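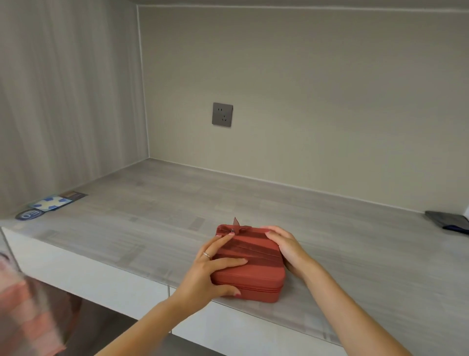

Rurkeo is a tray-handling cell for workrooms that receive jewelry in its own boxes: repair shops, resale buyers, estate intake counters. It carries, weighs, photographs, labels and shelves the trays. It does not open anything. Owners' boxes come in every size and closure, and many are like the red zippered case with satin ribbon wrapped over the lid and a small bow at the far edge, where a person can put one hand on each side and feel how firm the lid is before going near the zipper. We tried early on to have a gripper do that part and gave it up. The cell starts work when the contents are out of the box and in a tray.

Built by Lutudwood at our shop in Jekotbridge. Page updated March 16, 2018.

What the cell does

A worker empties a box into one of our shallow trays and slides the tray onto the transfer shelf at the end of the bench. The arm picks up the tray by its rim, sets it on the scale, moves it under the camera, prints a label and puts the tray in the rack. The full cycle takes 28 seconds. When someone asks for a tray back, the arm brings it to the same shelf and the screen shows the last weight and photo.

The arm only ever touches trays. There is no mode in which it picks up a loose ring or chain, and we don't sell one as an add-on.

What stays with people

Opening boxes, emptying them, matching pairs, looking for damage, and deciding what goes in which tray. Chains take up most of the time. A fine gold chain can come up in loose loops with other pieces hanging from it – a little ring, a charm on a twisted cord, a hoop earring – and each one has to be worked free with thumb and finger. Beaded bracelets and pearls need slower handling again. The worker sets the pace here. The cell waits until a tray is on the shelf and the green button has been pressed, and it does not beep or count down while it waits.

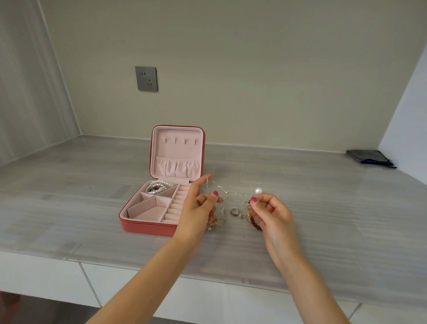

How the job changes

Most shops that ask about Rurkeo have people who spend the day switching between close work and walking. They sort a box, get up, weigh it, write a label, find a shelf, come back and start over. With the cell in place the walking and the label writing go away, and what is left is nearly all close work. That is a real change and it should be planned for before the cell arrives.

Tuhiwai, an estate resale business, has run a cell since last May. Their intake lead, Pin-yu Chien, kept notes through the first months and let us use some of them:

"The first two weeks people were faster and more tired. Getting up to use the scale had been a break and we hadn't thought of it that way. We put in a ten-minute stop each hour and moved the phone and the supply cabinet to the other side of the room, so there is still a reason to stand up. I also stopped posting the daily tray count. The machine keeps it anyway if I need it."

Tuhiwai kept the same intake staff. One person who used to do labels and shelving now handles customer questions, and was trained on box opening in between. Pin-yu Chien's other advice was to let the people at the bench choose where the transfer shelf goes. Theirs was first installed on the right, and two of the staff are left-handed. It took an afternoon to move.

We ask every buyer to name one bench worker, as well as a manager, for the planning call. Shelf height, screen angle and button position get settled on that call, and these are hard to judge from an office.

Who can see what

The camera points straight down at the weighing spot and takes one photo per tray. It does not see the bench or the person at it. The log stores tray number, weight, photo and time. Worker log-ins are optional and are off when the cell ships. If you turn them on, tell your staff first. Our installer will ask whether this has been done.

Weight checks are there to protect both sides. If a customer says a piece is missing, the tray record shows what was weighed in and when. A mismatch on return puts a plain notice on the screen and holds the tray on the shelf until someone has looked at it. No message goes to a manager unless the worker sends one.

The bench

The cell attaches to an existing counter if the counter is level and has a square front edge. Laminate is fine. We like a pale, even surface for sorting, as small stones show up better on it, and a wall outlet within reach above the counter saves running a cord along the floor. Drawers under the counter can stay, but the ones directly below the transfer shelf need to be kept shut while the arm is moving. Leave enough clear space for an open box with its lid standing up, plus a tray and two forearms. People who work with boxes that have ring rolls and pocketed lids will want more room than they first think, and they should check the pockets and the rolls before calling a box empty.

Specifications

Overall width with rack: 94 inches
Shelf depth: 18 inches
Benches served by one arm: up to 4
Cycle time per tray: 28 seconds
Tray lining: gray felt, replaceable
Label type: thermal, adhesive, removable
Power: standard wall outlet, one circuit
Stop controls: one at each bench, one on the rack
Guarding: clear panels on three sides, light curtain at the transfer shelf

What is in the crate

Arm and base, rack, scale, camera and light, label printer, touch screen, transfer shelf, starter set of trays, two rolls of labels, wall chart for the bench. Additional trays are sold in packs. Boxes, pouches and hand tools are not included.

Installation and training

Installation takes about two days. The first day is mechanical and your benches will be out of use. On the second day our trainer sits with each worker in turn, using your own boxes and your own mix of pieces. Please have a few awkward ones ready – hard zippers, knotted chains, sets with a missing half – so that we can agree on how they get logged.

We come back once after the first month to move anything that needs moving. That visit is in the price.

Ordering

Cells are built to order. Send us a sketch of the counter with the outlet and drawers marked, the number of people who work at it, and which hand they favor. The planning call is booked after we have the sketch, and a written quote follows the call. Trays, labels and felt can be ordered without a call.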